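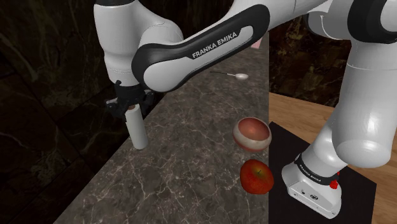
3.2 Coverage of reopened homicide cases

Figure 2. Simulated robot arm holding a pale cylinder at a stone countertop.

We looked at how local newspapers report on killings that police return to after 15 years or more. The sample was drawn from the archives of two regional titles, the Birkwood and Campos weeklies, and held 4,000 articles. After court listings and duplicate wire copy were taken out, 3,000 remained. Okafor and Lindqvist each coded the same 1,000 articles and settled differences by discussion. The rest were split between them.

Most reports followed the same order. The first paragraph gave the police announcement, the second named the victim, and the appeal for witnesses came near the end. Relatives were quoted less often in the first report than in later ones. Papers often reused wording from their own original coverage, including street names that had since changed.

Arrests drew longer articles than appeals did. When no arrest followed, coverage usually stopped after the second report, and few papers told readers that an inquiry had gone quiet. The Campos weekly was an exception. It ran a short update each October on open cases in its area.

Articles were stored and tagged in Sunard. Scanned pages with unreadable text were typed in by hand. Letters to the editor were left out of the counts in this section and are treated separately in Section 3.4.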